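Eftychia Michailidis
21/06/2026

Right, I promised a few of you I'd write up the great drawer clear-out, so get a cup of something and settle in, it's going to be a thread. I've been at it since breakfast and I have Opinions. 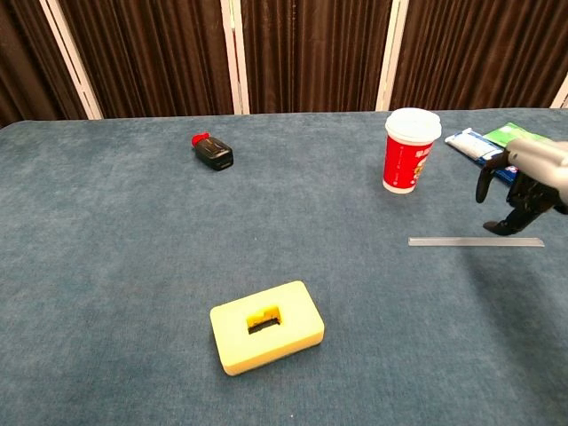 So the way I do it (and I know some of you do it by room, bless you) is to bring a few bits at a time to the table and decide on those before I'm allowed to fetch any more. I used to tip the whole drawer out in one go and then lose heart by lunchtime and shovel it all back in.

The little black bottle with the red cap was the first proper argument I had with myself. I like a small one for packed lunches, but sauce belongs in the kitchen, and ours had found its way in with the stationery. Back to the kitchen it goes, next to the vinegar. If it wanders again I'm blaming the children.

Toothpaste! I will say this about toothpaste: the spare always gets bought and never gets found. We had a box of it in the hall drawer all spring while I was cutting open the old tube with nail scissors to get the last bit out. Spares now live on the shelf under the bathroom sink, in the shoebox with the plasters, and I've told everyone twice.

The red paper cup with the white lid, well. Sentimental. It's got a little cartoon fellow on the front and he cheers me up, so he's staying for now. My plan is to stand pens in it, and the lid can go. I do realise I'm meant to be getting rid of things today.

A see-through ruler, on the other hand, I will defend to anybody. You can lay it over a pattern or a recipe card and still see what's underneath, and it sits flat at the bottom of a drawer without getting in the way. I've gone off the wooden ones completely. They always end up with ink along the edge and then it's all over your sleeve.

Several of you asked about the grey-blue cover on the table. I can't recommend it enough for sorting. It's more like carpet than tablecloth, so nothing skids about, and you don't get that awful clatter when you put things down. I bought mine as an offcut at Stadelano, 7 pounds, and the lady even trimmed it for me.

And the folding screen behind is the brown pleated one from Hunda, for those who wanted to know. I put it up so I can't see the rest of the mess while I'm working. It does lean a bit, I've tried folding card under the feet and it made no difference at all, so if anybody has a cure I'm listening.

My friend Serpil Kurtuluş swears by the Clanow boxes for drawers, the ones that clip together. I've got 3 on order and I'll report back. I'm a bit wary as our drawers are old and not very deep, and the last dividers I bought had to be sent back because the drawer wouldn't shut. Measure the inside height, everyone, and measure it at the back as well as the front!

Running total, as I know you like one: 57 things rehomed so far this June, counting batteries as one thing. Most went to other rooms and a bagful is waiting by the door for the charity shop.

Still to do is the sewing drawer, which frightens me, and the one with all the cables in. I'm having a sandwich first. If you've got a sensible way of keeping cables from tying themselves together, do put it in the replies and I'll try it this afternoon.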